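Comparing Two Hand-Held Grippers for Soft Objects: Final Project Report

Course project, spring term

Why I picked this

I wanted to do something with robot hands without having to own a robot. Our lab has arm time booked out weeks ahead (the seniors get it first, fair enough), so when the project list came out and one line said "hand-held gripper evaluation, wrist camera optional" I put my name down before reading the rest of it. The idea is pretty simple. You hold the gripper yourself, you do the task with your own arm, and a camera on the tool records what the tool sees. Later on that footage can be used to teach an arm to do the same thing. My part was only the first half: which of the two grippers we have is nicer to use, and which one gives video you can do something with afterward.

The two grippers are the Cerside and the Pametti. The Cerside has stiff fingers with a rubber pad at each tip and a trigger you pull with your index finger. The Pametti has bendy fingers that wrap a little when they close, and you squeeze the whole handle. Both take the same fisheye camera on the same mount, which made my life a lot easier. The recording software was Kaltevura, running on a small computer in my backpack, and I used the Holanda calibration board to line everything up at the start of each session.

What I was trying to find out

My advisor made me write this down before I touched anything, and I'm glad now. I had these questions:

Can you pick up soft things without squashing them or dropping them?
Can you still see the thing in the video once you've got hold of it?
How tired does your hand get?

The last one was mine. I have small hands and I suspected it would matter (it did, see further down).

Setup

I used 10 objects, most of them soft: stuffed toys, a rolled towel, a sponge, a bag of rice, a knit hat, and a few hard ones like a mug so I'd have something to compare with. Each object got picked up, moved and put down 19 times with each gripper. I wanted 20, but the first try with every object was so clumsy that I threw it out as practice, and then I didn't feel like adding one back.

Most of the work happened at the lab bench under the ceiling lights. I also did some runs in bright daylight, partly to see how the camera coped and partly because I was really sick of the lab by April. I wore thin gloves for a good chunk of the sessions, so that my own skin color wouldn't be all over the data.

The camera was set to fixed exposure to begin with. Bad plan! It looked great indoors and then anything pale turned into a glowing blob the minute there was sun involved. I switched to auto exposure with a cap, which helped with the dark objects and didn't do much for the light ones.

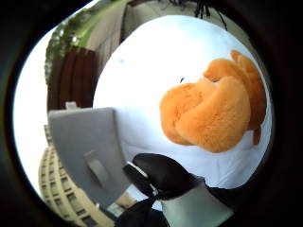
Big white things were the hardest for exactly that reason. A plain white surface that fills the lens doesn't give the tracking much to hold on to, and if the top of it is blown out there's even less. The tracking software wants corners and edges. With a white plush toy it gets a tiny black dot and a couple of wrinkles, plus the orange beak, and the beak ended up doing most of the work. When I went back through the logs, the tracker was happy whenever something orange was in view and started drifting as soon as it wasn't. I hadn't planned on color being such a big deal. If I were choosing objects again I'd pick pairs, one plain and one with a patch of something strong on it, and compare those directly.

The other thing about the fisheye is how much it pulls in from the sides. You get trees, walls, buildings, whatever is out there, all bent around the rim. I went in thinking that would be a nuisance. For tracking it was a help, because the background stays put while the object wobbles around, and straight lines like window rows are easy to find again even after they've been curved. For anybody who later wants to look only at the object, you can crop the middle. I'd leave the rim in.

Results: picking things up

The Cerside was better with the hard objects and I don't think it's close. You pull the trigger, it shuts, the mug is yours. With the soft ones it was more annoying. The pads are small, so all the pressure goes into two little spots, and a stuffed toy just sort of flows out around them. I dropped the biggest toy over and over until I figured out you have to go for a seam or a bit that sticks out. Beaks and ears are great. Bellies are hopeless.

The Pametti was the opposite. It took the towel and the hat without any thought at all on my part, and it held the sponge so lightly that I could see it hardly changed shape. Then I tried the mug handle and it twisted right around inside the fingers. The bag of rice was its worst object by a long way. The weight pulls the fingers open, and since you're squeezing the whole handle you can't really squeeze any harder than you already are.

I only marked a run as good if the object ended up inside the taped square and stayed there for 3 seconds after I let go. By that rule the Pametti won on the soft objects and lost on the hard ones, and if you put them all together they came out nearly even. I know that's a slightly boring result. I think the split is more useful than the total anyway, since you'd usually know what you're going to be picking up.

Results: the video

The Pametti's fingers are wide, and when they close they cover up a lot of what you want to see. On the small objects (sponge, hat) there were stretches where I could barely tell what I was holding. The Cerside's fingers are skinny and leave more of the object showing. If the video is the whole point, that counts for a lot, and it changed my mind about which one I'd recommend.

I also found out that my own gloved hand kept getting into the shots. I'd steady something without thinking, and there would be my fingers, huge, right up next to the lens. I had to go through and flag every clip where that happened. The glossy gloves catch the light too, so they make little bright spots that the tracker sometimes decides are interesting. Matte gloves next time.

Results: my poor hand

I could use the Cerside for a full session and feel fine. The Pametti had me stopping for breaks, and by the end of a long afternoon I was swapping hands, which I'm pretty sure messed up my data a bit because I'm useless with my left. I kept notes on when I swapped and those runs are marked in the spreadsheet. I tried wrapping the handle in foam tape to make it fatter and that made it worse. Smaller would be better, or a spring that isn't so stiff.

Stuff that went wrong

The backpack computer shut itself off 2 times in the sun, both times in the middle of a run, and Kaltevura doesn't save a clip until you stop recording. So those are gone. I started keeping my clips short after that. I also bumped the camera mount putting the tool back in its case and didn't notice until I ran the calibration board the next morning and the numbers were all off. I redid everything from that afternoon. It wasn't fun, but at least I was faster the second time.

And I should have asked someone else to try both grippers. Everything about comfort in this report is from one person with one size of hand, so please take it that way.

What I'd do next

Put the Pametti's soft tips on the Cerside's skinny fingers. I measured, and the mounting holes don't match, but an adapter would be a small print job and I've already got a sketch of it in the project folder. I'd also want to get some of the recordings onto the real arm to see if the plain white objects cause as much trouble there as they did in tracking. My guess is yes.

The spreadsheet, the flagged clip list and the calibration files are on the lab drive. The early clips with fixed exposure are in their own folder and you probably don't want to use them for anything.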